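Home | Local | Schools | Council | Opinion | Archive

September
By the Multetdale schools correspondent

The candidate who wants the school bus back

She is late by two minutes and apologizes for it three times before she has her coat off. The candidate for the Grastmont seat on the Multetdale regional council has spent the morning on the upper road, knocking on doors, and she has a notebook full of complaints that she is delighted about. "People up there talk to you," she says. "They had so much to tell me! I've got four pages and I only did one side of the road."

Most of the four pages concern the bus. Until last spring Grastmont had its own morning service to the secondary school in the valley. Then the council folded it into the public line, which leaves earlier, stops more often and doesn't wait if a connecting bus is behind. Families on the upper road now get their kids out of bed before six. Some have moved them to boarding places during the week.

"Everyone in the council chamber talks about curriculum," she says. "I love talking about curriculum, I taught for years, I could go all night. But a girl who has been up since half past five is not going to learn chemistry in the last period. I've stood in front of that girl. She's asleep with her eyes open."

She taught science herself, first in the valley and then at Iwasaki, the small school on the ridge that the council has twice tried to close. She brings up Iwasaki often, and her voice changes when she does. The school takes children up to the age of twelve, in mixed classes, and she says it taught her more than her training did.

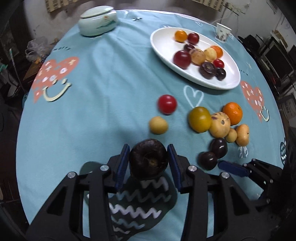 "You have the little ones and the big ones in one room, and at first I thought, this is impossible, I'll never manage it," she says. "By the winter I had ten-year-olds explaining fractions to the seven-year-olds, and doing it better than me. I'd go home and tell my husband about it and he'd say, yes, you told me yesterday."

The council's argument against Iwasaki has always been the price. By its own published accounts, the region spends 2895 more per pupil there than in the valley schools. She doesn't dispute the figure. What she disputes is what gets left out of it — the cost of carrying those same children down the hill and back if the school goes.

"I sat down with the transport contract and did the sum at my kitchen table," she says. "It comes to 2852 per child. So you close a school, you put little kids on a mountain road in January, and you save 43 a head. I took that to the public meeting and I read it out, and then I read it out again, as I wasn't sure anyone had heard me the first time."

The council's finance office has said that her calculation counts vehicle costs that would be shared with other routes. She has asked for the breakdown in writing and hasn't received it. She says this cheerfully. She plans to ask again next week.

Her opponent, who has held the seat for two terms, wants a single new campus in the valley with proper laboratories and a sports hall, and has the support of the larger group on the council. I ask whether she thinks that is a bad idea.

"No, I'd love it! Have you seen the labs they've got now? There are sinks in there I wouldn't wash a boot in. Build it. I'll come and cut the ribbon for them if they like. But build it for the older students, and leave the small schools open for the small children. I don't see why I have to pick."

Then there is the question of Treltedico. The company sells the online lessons the council brought in as a stopgap when it couldn't fill teaching posts, and the contract is up for renewal this winter. Several parents I spoke to on the upper road were angry about it. One said her son had learned mainly how to mute the sound. 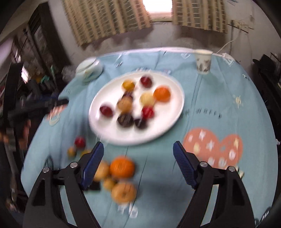 She is more generous about it than I expected. "For the older ones it can be wonderful. We had a boy who wanted Latin, one boy, and where was I going to find him a Latin teacher up there? He got his Latin. He was thrilled, he went round labeling everything in the building. But for a child of eight you need a grown-up in the room who notices that he hasn't eaten."

So would she vote to renew? She thinks about it for longer than any other question. She would keep it for single subjects at the secondary school, she says, and she would want the teachers asked before anything is signed. Last time they found out from the newsletter.

What she would do with the money left over is hire. She has a plan, and she pushes the notebook across so that I can read it. New teachers who agree to stay in Grastmont for two years would get help with rent, and the empty apartments over the old post office would be repaired and kept for them. She has been inside to look. The roof is sound, the wiring is not.

"I came up here for one year," she says. "That was the arrangement, one year and then back to the city. And I had such a damp little room, you wouldn't believe it, and I stayed anyway. Imagine if the room had been nice!"

The seat was decided by 60 votes last time, and she knows where she thinks they are. The other side of the upper road is still to do, then the farms beyond the bridge, where the dogs are loose and the gates are stiff. She has been warned off going in the evening, when people are eating, but she finds that they tend to ask her in.

She has one more thing to say about the bus before she goes. The driver on the old Grastmont service used to wait at the bottom of the track if he could see a flashlight coming down through the trees. It wasn't in any timetable, and there was no rule that said he should. She wants it put in the next contract, in writing, with the number of minutes.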